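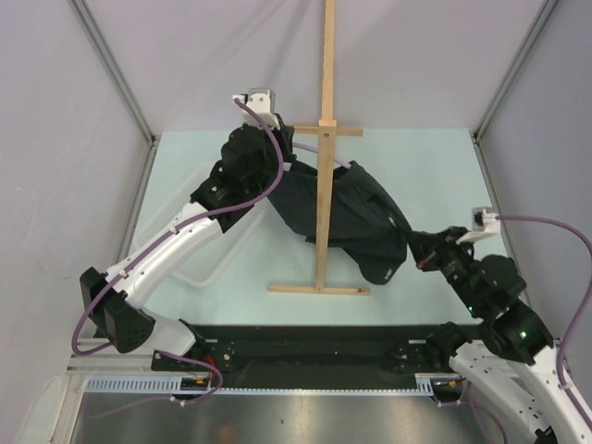

Na-rae Kwak has been mending and caring for clothes for 14 years, the last few of them at Hastum, a small repair shop with one long counter and a rack by the window. Most of what comes in is dark: work shirts, light jackets, school sweaters.

"People bring me a navy jacket and tell me it's worn out," she says. "A lot of the time it was just hung badly."

Her main complaint is the narrow wire hanger. She prefers a wide wooden bar, and for heavier pieces she uses a plain T-shaped stand. A damp shirt can go straight over the crossbar, folded at the middle, with the weight even on both sides.

"Don't hold it up by the corners for long," she says. "The middle sags and the cloth twists where your fingers are. Get it onto the bar, then straighten it."

She leaves a washed shirt on the stand for 30 minutes before she touches it again. Then she pulls the side seams down by hand, does up the top button and moves it to a hanger. Jackets stay overnight.

Kwak is less strict about washing. Cold water, inside out, and a short spin are enough for dark cotton, she says. She doesn't use softener on anything she plans to mend - it makes patches harder to stick down before sewing.

I asked what she would tell someone with a small apartment and no room for a stand.

"Use the back of a chair, with a towel over it first. I did that for years."

November is her busy month, when the jackets come out of storage. Last year she had 11 waiting on the rack before lunch, most of them with creases across the shoulders.

"Those take steam and some patience," she says. "I start with the collar."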